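Keeping a white work surface clean

A white foam board makes a good floor-level work surface. It weighs little, it's easy on the knees when you lean on it, and small parts show up against it. It also shows every scuff. Gray smudges come first, then specks, and the brownish marks tend to gather wherever your hands rest most.

Start dry. Brush off the grit with a soft brush, then go over the gray marks with a white vinyl eraser. Work from the middle out.

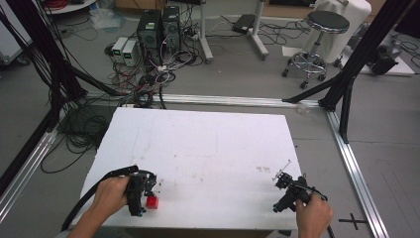

Can I use a melamine sponge on foam board?
Only on bare plastic foam, and with very light pressure. On paper-faced board it takes the surface off and leaves a fuzzy patch that picks up dirt faster than before.

For marks the eraser leaves behind, wring out a cloth in water with a drop of dish soap, wipe once and dry right away. Let the board lie flat for 15 minutes before you put anything on it. Skip acetone, which melts foam.

If a dent catches small pieces, flip the board over. Dents can be rubbed down a little with 400 grit paper on plastic foam, never on paper facing.

Painted walls with an orange-peel texture need a different approach.
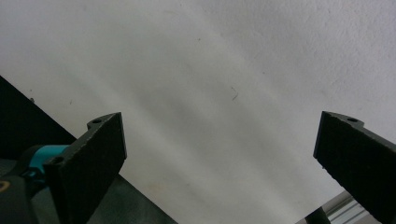 Dust them first with a dry microfiber cloth. Hairs and lint cling to the bumps and turn to streaks once they get damp. Then dab at spots with a barely wet sponge. Flat paint will shine if you scrub it.

Updated August 7, 2020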